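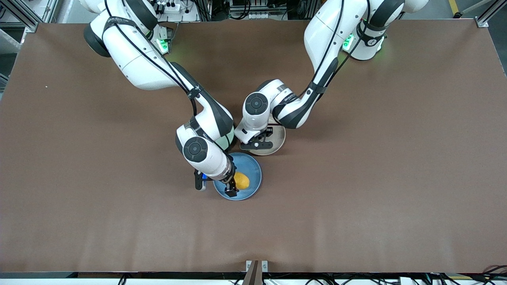
Blog > Software > Opinion

Log the planner, too

By Dulce Hinojosa

Most two-arm teams I deal with record joint states and video and throw away what the planner was thinking. I think that's a mistake.

When two grippers work over neighbouring plates, the interesting failures are in the paths the planner rejected. We kept 3,312 plans in May. In 244 of them one arm waited on the other for no reason I could find in the video. The rejected paths showed it straight away: a collision margin set too wide at the wrist.

Storage is cheap. Keep the rejects.

Filed under: Motion planning, Tooling

Recent
Clidusness 2 and the case for slower control loops
Ebbe Berge on naming your frames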